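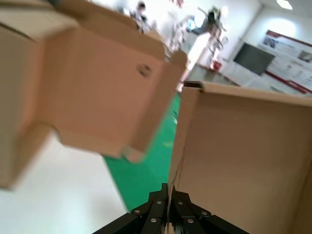 Kudutard – Book One of the Lirkarus Chronicles

Paperback, 195 pages

I wrote this one mostly at my kitchen table, and I'm so happy it's finally in the shop! It's a historical adventure with a bit of old magic in it. Jurovley is a salt trader's son who gets sent over the mountains with a sealed letter for the governor of Lirkarus. He isn't supposed to read it. He reads it on the second night, of course, and then he has an army behind him and a very angry sister riding next to him.

My favorite part is the siege (chapter 36, the longest one) – I rewrote it all through May and I still get nervous when the gate opens.

Zoila Rengifo drew the map and the chapter headings, and she fixed my rivers, which used to run uphill. Published by Benavides, first printing September 2025.

Signed copies are available, just tell me what name you want in the note at checkout. Book Two is 104 pages along and the sister gets a lot more to do in it.

– Orlando Rengifo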